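3.2 Collecting demonstrations by remote control

All demonstrations were given in simulation. The operator sits at a desk and drives the delivery robot with a two-stick handset, seeing only what the robot's forward camera would see. No map and no overhead view are shown. Early tests with an overhead view produced smoother paths, but the paths depended on things the robot could not sense for itself, and a policy trained on them tended to stall at kerbs.

The town block used throughout is Trirkidine, a paved plaza bordered by shops and roads. Figure 1 gives three views of it. The operator is told the goal in words before each run and may pause the simulator at any time. Paused time is removed from the log.
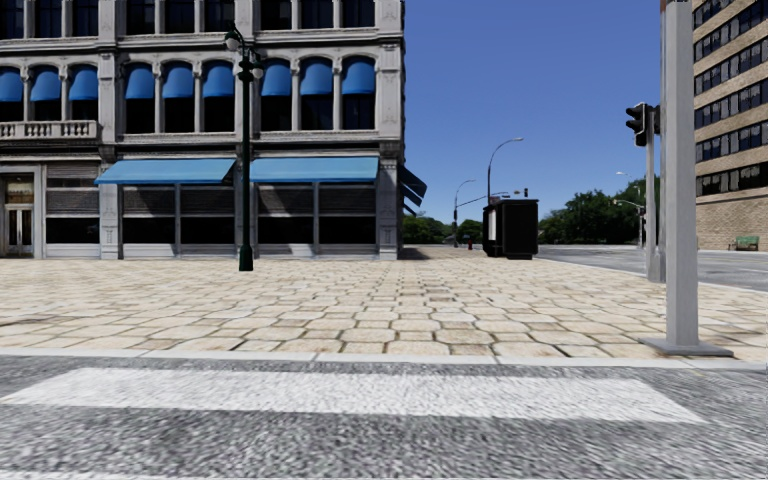
Tai Group, Shared Control and Robot Teaching

Stick positions are logged together with the camera image and the wheel speeds. We keep the raw stick values, before smoothing, so that the delay between what the operator saw and what the operator did can be estimated afterwards. Each operator gave 16 demonstrations, of which the first 2 were treated as practice and left out of training.

Open paving turned out to be harder to teach on than the crossings. At a kerb most operators slow down and choose much the same line. On the plaza there are many equally good ways past a lamp post, and two operators given the same goal will often pass it on opposite sides. Averaging over such runs gives a path that leads straight at the post. We therefore label each run by the side on which every obstacle was passed, and train on the labelled sets separately. 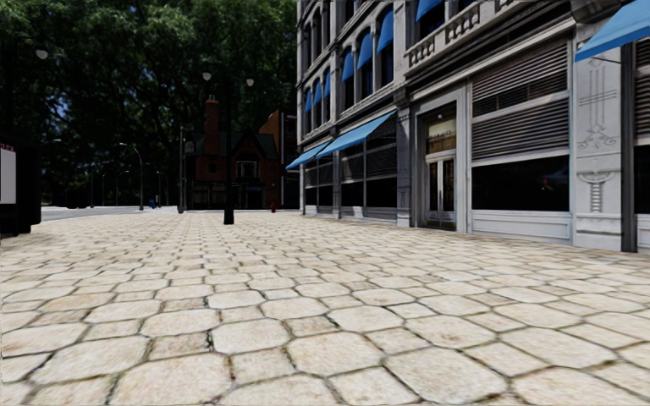

The labels are made by the Vulix replay tool, which works out the passing side from the logged path and the known position of each obstacle. Where the path comes within the stopping distance of the robot, the label is set to "unclear" and the run is checked by hand. Runs that remain unclear after checking are kept for testing the stopping rule only.

3.3 Correcting the robot by hand

After the first round of training the policy drives and the operator watches. Moving either stick out of its dead zone takes control at once; letting both sticks return to centre for two seconds gives it back. Every takeover is stored with the 11 seconds before it, as the mistake usually begins well before the operator reacts.

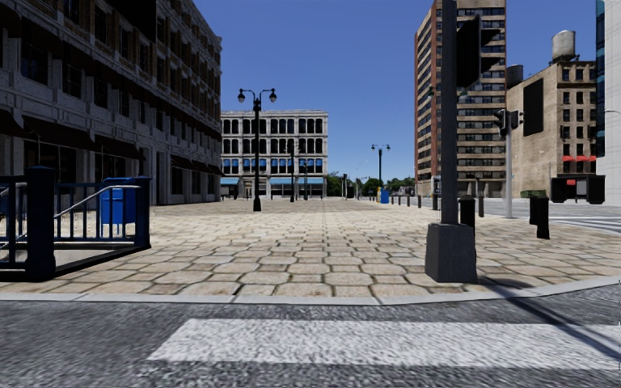
Corresponding author: Research Engineer, Gestell Project

Corrections are weighted more heavily than full demonstrations in the second round. The weight was chosen on a separate set of routes and then held fixed. We did not correct for differences in skill between operators, although the takeover logs suggest that some of them stepped in much sooner than others.

Figure 1. Trirkidine, the simulated block used for the demonstrations: three street-level views of the plaza.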